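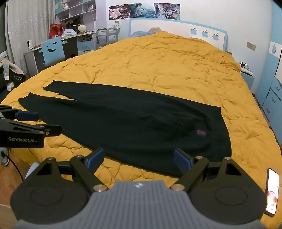
Skovbridge opens registration for "Flat First," a home course on folding knitwear in small bedrooms

GROVTON, 09/10/2023

Skovbridge, the home organizing studio in Grovton, today opens the registration for Flat First, a new course on how to lay out, fold and store knitted clothes when the only large surface in the home is the bed. The course is made for people who live in one room, share an apartment, or keep their desk, shelves and bed close together. It is taught in the participant's own bedroom.

The name comes from the first step of the method. Before any fold is made, the garment is laid flat at full length and the creases are smoothed out by hand from the center to the edges. With dark knits this step is often done too fast, and a fold that begins on a crease will keep this crease in the drawer all winter.

"Many customers write to us that they don't have a place for folding," said Pei-shan Au, who developed the course for Skovbridge. "Then I visit, and there is a bed with a good duvet on it. It is soft and it is wide. You only have to learn how to work on a surface which moves a little under your hands."

What the course includes

Each participant receives four lessons of two hours. The first lesson is only for laying out. Participants learn to find the long line of a garment, to bring the ribbed cuffs level with each other and to check where buttons and sewn labels are, so that these do not press into the knit when it is folded. The second lesson is for long pieces, such as sweaters and knitted pants, which are folded along the length and then in thirds. The third lesson is for the shelf and the drawer. In the last lesson the participant does the whole work alone, with a normal basket of laundry, and the teacher mainly watches.

A quilted duvet needs special attention. The stitching makes small hills and valleys, and a thin knit will follow them. Skovbridge recommends to pull the duvet tight by the two lower corners before starting, or to choose the flattest part in the middle and leave the rest as it is. It is not necessary to make the bed perfectly. A crumpled duvet is okay if the area under the garment is calm.

The color of the bedding is also useful. A black sweater on a dark blanket is difficult to see, and the sleeves are easily lost. On a mustard-yellow cover the outline is clear and a twisted cuff is noticed at once. Participants with only dark bedding can use a light towel or a sheet.

Open shelves and crowded desks

The third lesson was changed after the trial period in the spring. In the first version it was about closed wardrobes only. The trial participants had mostly open shelves, where clothes stand together with other belongings, and desks where bags and lamps take all the space. Skovbridge therefore added a part about mixed shelves. Folded knits go on the level between the hip and the shoulder, with the folded edge to the front. Bags go on a hook or under the desk.

"We don't ask people to throw away their things," said Au. "If you like your posters and your lamp, keep them. The course is about the clothes."

Price and registration

Flat First costs $88 for residents of Grovton and $99 for participants outside the city. The price includes all lessons and a printed guide. The Tirus folding board, which Skovbridge uses in its other courses, is not required and is not part of the package, because its hard edge can leave a line in soft knits.

Registration is open from today through the end of September on the Skovbridge website and at the front desk of the studio. Lessons can be taken in the daytime or in the evening. Participants are asked to have their knitwear clean and fully dry before the first lesson, and to keep one side of the bed free for the teacher to stand.

About Skovbridge

Skovbridge is a home organizing studio. It offers courses and home visits on clothing care, bedding and storage, for private households and for student residences in Grovton and the neighboring towns.

Press contact: Pei-shan Au, Skovbridge, Grovton. Photos and the course plan can be sent on request.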